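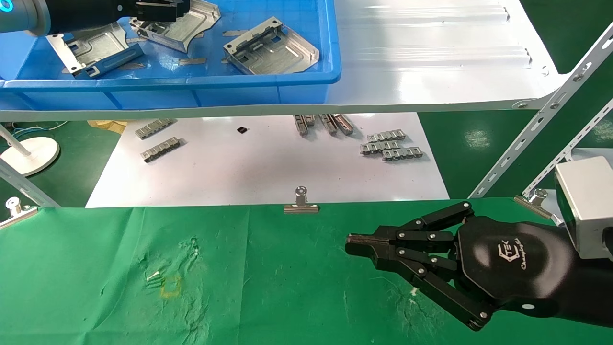 Yard sign season, so all the garage stuff in one place for whoever is building signs for the Bognár campaign this time. Hardware first. Stakes, brackets, the clips, none of it goes in cardboard boxes, the boxes went soft last March and we had bolts all over the driveway. Plastic bins with a thick rim, on a metal shelf. Blue like the one in the photo is good, bare metal shows up against it, even a little flat strip lying on the bottom. Big pieces in one layer only. Do not stack to the brim.

Updated 2022-08-19. Older version said to use staples, ignore that.

## Signs

- Total run for Istville is 1,021, mostly the small ones. The big 4-post ones for the county road are being done at Jivevis, don't start on those.
- Wire stakes go in the flutes, not between the sheets. Push from the bottom, wiggle, stop when you feel it drag. If it pops through the face, set it aside for indoor use.
- Stack printed sheets face to face. Ink scuffs for the first day or so.
- Bundle in 20s, two wraps of string, one each way. No rubber bands!! They bite the corners.
- Old signs from the school board race: flip, prime the back, one thin coat, let it dry flat on the sawhorses. Thick coat curls them. Ask me how I know
- Check the "paid for by" line is still showing after you flip or trim anything. Bottom edge, small type, very easy to cut off. If its gone the sign doesn't leave the garage.

## Stuck-on gunk

Last cycle's "RE-ELECT" stickers on the clipboards. Hair dryer on low, lift a corner with an old gift card, then vegetable oil on a rag for whats left. Wait ten minutes. Dish soap after or the new sticker won't hold.

Duct tape residue on the folding tables, same thing. Don't use the nail polish remover, it took the shine off Marge's table and I had to replace it.

Tape: the Lorkero stuff peels clean off painted walls, I've had it up a week with no trouble. Masking tape from the dollar store does not.

## Kitchen table mailing

Fold night is at whoever's table is longest. Works better like this:

1. Wipe the table. Dry it. Check again by the napkin holder.
2. Fold with the back of a butter knife or a wood spoon handle, one long stroke. Your fingernail will be done after the first stack.
3. Letter, then card, then return envelope, all facing the same way.
4. Damp sponge in a saucer for sealing. Barely damp, the first batch always gets too much.
5. Stand them on edge in a baking pan while they dry. A 9x13 is nearly perfect for these envelopes.
6. Stamps last, after the seal is dry.

Food stays in the other room. Coffee too. We lost a full row of absentee reminder cards to one mug and they had the ballot deadline on them, so they couldn't be late either.

## Walk kits

Each kit is one canvas bag, 12 of them hanging on the hooks by the door. Street list, clipboard, two pens, literature, water. Pens click type only, caps end up in the bottom of the bag.

Gallon zip bag over the clipboard if it looks like rain. You can write through it ok with a soft pencil if you press, or just stick your hand inside.

Nothing goes in mailboxes, it's not allowed. Door handle or under the mat. Rolled with a bit of tape, not a rubber band, they dry out and stick to the paint.

When you get back: list out, trash out, bag upside down and shaken. Lists go in the folder on the freezer, top one. Those have peoples addresses on them so don't leave them in your car.

## Candidate's shirts

Jenő sweats through a shirt per parade and I'm the one washing them. White vinegar, cup of it, cold soak for half an hour before the regular wash. Pin holes from the name badge: rub with the back of a spoon and a drop of water, steam over it, they mostly close up. Use the magnet badge for the Bárány Hall forum please, that jacket is borrowed.

Ballpoint on the cuff: rubbing alcohol, paper towel underneath, dab. Keep moving the towel to a clean spot.

## Hanging the banner

Needs 3 people, one on each ladder and one on the ground saying left or right. Put the grommet ropes on before you climb. Slip knot at the top, tight knot at the bottom, and cut a few half moon flaps if it's the old vinyl with no wind holes, new one already has them. Mesh would of been smarter.

Take it down the night before the vote if it's within the polling place distance. The clerk's office has the map with the line drawn on it, go look at it, don't guess by eye.

## Still need

- wire cutters, ours are shot
- more string
- somebody's wheelbarrow for the weekend after next
- a second hair dryer

Garage code is the same. Pull the door all the way down, it sticks at the last few inches.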